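Workshop notebook, sorting project
November 2025

Picking this up from where I left off in the blue book, which is full. Same project, same argument with myself about what goes in the log and what goes in a ticket. For now everything goes in here.

Where we stand: the sort line at Jadness gets its automatic station after the new year if the handling data is good enough, and "good enough" is the part we're being paid to figure out. Returns come in mixed – toys, cloths, pouches, odd knitted bits – and right now people on the benches pick each thing up, look at it, and put it where it belongs. Our end is teaching the picking up. The looking and deciding stays with the bench crew, at least in the version Gokon signed off on in July, and I hope it stays that way because they are very good at it and the software is very much not.

Started with the easy stuff to warm up my hands. Balls are lovely. You close on a ball and you know right away whether you have it. Crochet is nearly as nice, it gives a little and the stitches catch. I did the first 15 picks way too fast (I always do, it's like driving a friend's car) and threw them out, then settled down to a pace I could keep.
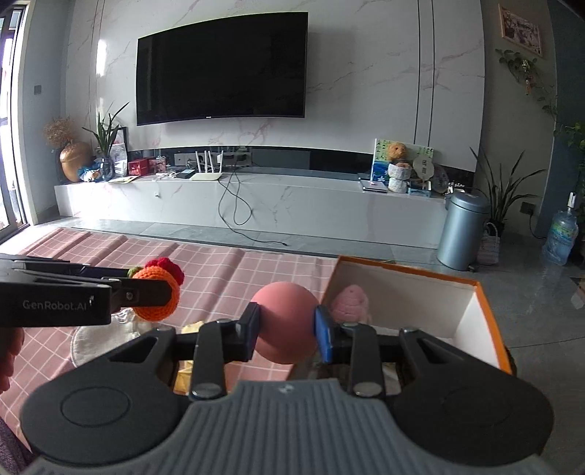

The bench crew wrote back on the shared log, under my note about pace, that nobody minds a machine taking the soft toys, but if it takes all the easy items then a shift becomes ten hours of the awkward ones, and has anyone worked out what that does to a person's wrists and patience?

Fair, and no, I don't think anyone has. I'd been treating "the machine does the simple picks" as the gift in all this. Thinking back to my own stretch on the line at Jedau, the simple picks were the rest. You'd get a run of plain things and your head could wander off for a minute, and then you'd be fresh for the next horrible tangle. Take those out and what's left is tangle after tangle. So that goes on the list for the next call with Gokon, near the top, and I've copied the comment in as written so it doesn't get smoothed over in the summary.

One idea: let the station take a share of everything it can manage, instead of all of one kind. The throughput number would look worse on paper. I suspect the number of people still wanting to work there in a year would look better, but I have no figure for that and Gilbert (the planning tool, for whoever reads this after me) has no field for it either. Gilbert has a field for pallet color.

Second block was fabric. Oh, fabric. Everything I know about gripping goes out the window. You aim for a fold, the fold moves, you chase it, now you've got two layers and a corner of something else. What helped:

– come in lower than feels right and close slowly
– go for a seam or a crease if there is one, the pads hold much better on it
– thin cloths by the edge, thick ones by the middle
– if the first grab is bad, let go completely and start over, don't shuffle

Leave the bad grabs in, please! I know the temptation is to trim the file down to the pretty ones. The station is going to fumble too and it needs to have met a fumble before. I marked mine with a B in the margin, 12 in all for the fabric block.

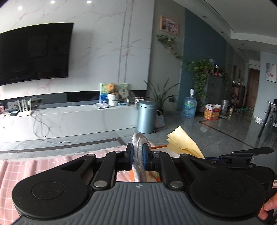 Photo: Jadness handling notebook, fabric block

Also on fabric, my shoulder had opinions by the end. Holding a tool out in front of you is a different tired from bench work, more up top and less in the fingers. If the plan is to ask people from the line to do this recording part (and it is, it's in the Gokon draft as "task demonstrators," which sounds like a parade), they need proper breaks and it needs to be paid as its own job. The draft has it as something you do in quiet moments. There are no quiet moments, I've worked there.

What I do like about bringing the crew in is that they know things I'd never think to record. They turn a pouch over before they lift it. They pinch a cloth and give it a tiny shake to see if it's one piece or two. I do neither by habit, so if it's only me recording, the station will learn to pick like somebody who left the line years ago.

Targets: the draft says 100 good picks per item type before we even try a first training run. I'm fine with that for round things. For cloth I'd like more, or at least more kinds of cloth, with 10 picks on each before repeating any.

To do
Send the crew's comment to Gokon, whole
Ask who decides what the station takes and what it leaves, and whether the benches get a say once it's running
Break schedule for recording days
Find out if Gilbert can log item mix per shift – without that we can't even see the tangle problem coming
More cloths, different weights
Label the new notebook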